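Minutes, residents' meeting, Civley House
February 4, 2022, community room

**In the chair:** Aníbal Vilela
**Minutes:** Senad Radulović
**Apologies:** flats on the top floor, who sent a written objection instead (see item 3)

## 1. Minutes of the last meeting

Accepted, with one correction. The last minutes say the meeting "welcomed" the new service charge. Several people said they had not welcomed anything. Changed to "heard about".

## 2. Water pressure and the Brandel proposal

Aníbal went through the letter from Brandel, the plumbing contractor put forward by the managing agent. Brandel wants to fit a booster pump in the basement and put flow limiters on every kitchen and bathroom tap. The letter promises "noticeably better pressure for all residents" and a saving on the water bill. It doesn't give a figure for the pressure now, or for the pressure afterward.

Senad asked how anyone would tell if it had worked. Aníbal said he had put the same question to the agent and been told that residents would notice. Senad asked for it to be minuted that this is no kind of answer.

A resident on the second floor said her pressure was fine and always had been. A resident two doors along said his was terrible. There was a longish discussion of whether the trouble is in the main riser or in old valves inside the flats. If it is the valves, a pump in the basement may do nothing except make noise under the ground floor flats. Brandel's letter doesn't mention valves.

The cost is $400 per flat, to be taken in July. The letter calls this "an introductory rate". The meeting wanted to know what it was an introduction to. 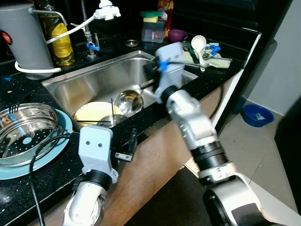
*Item 2: kitchen sink and speckled countertop, with dishes in the basin.*

On the limiters, opinion was mostly against. Filling a pot already takes long enough in some flats. One person was in favor, having had them at a previous address, but agreed under questioning that she couldn't say what her bill had been before or after. Aníbal said he was willing to be convinced by a trial in one flat, with the pressure measured first by someone who isn't selling a pump.

**Action:** Aníbal to ask the agent for a pressure reading on each floor and a second quote. No vote until both have come in.

## 3. Countertop resealing

The agent has also passed on an offer from Meesuk to reseal the stone countertops, at $700 for a group of flats (the letter does not say how many are in a group). The top floor's written objection was read out. It says that their counters were wiped down with a wet cloth for years and are still counters.

Senad had looked up what he could and found the advice split – some say every year, some say hardly ever, and the people who say every year tend to sell sealer. Meesuk's leaflet has a picture of a stain but doesn't say what caused it or whether the sealer would have stopped it. 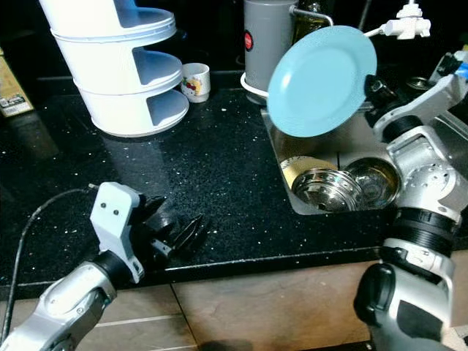
*Item 3: black granite countertop with tiled cabinet fronts below.*

It was pointed out that the countertops belong to the flats and not to the building, so it isn't clear why the agent is collecting for this at all. Aníbal will ask. Anyone who wants it done can phone Meesuk themselves.

**Decision:** declined as a building expense. All present in favor except one abstention.

## 4. Entry system

Arkano came to look at the front door again. They say the fault is fixed. They also said so the last time. The door was tried before the meeting and opened on the second attempt.

Agreed to hold back payment for 15 days. If the door sticks in that time, residents should write down the day and hour and put a note in Senad's mailbox, as Arkano has so far replied to every complaint by asking for dates.

## 5. Other business

- Bike room: the agent says the extra rack is "on order". Same wording as the last two letters. Senad to ask for the order number.
- Stair lights: the new ones are brighter. The claim that they use less power was noted and not discussed.
- Recycling: somebody is still leaving boxes unflattened beside the bins. A sign was suggested. There is already a sign.

## 6. Next meeting

To be fixed once the pressure readings arrive. Aníbal will post the date by the mailboxes.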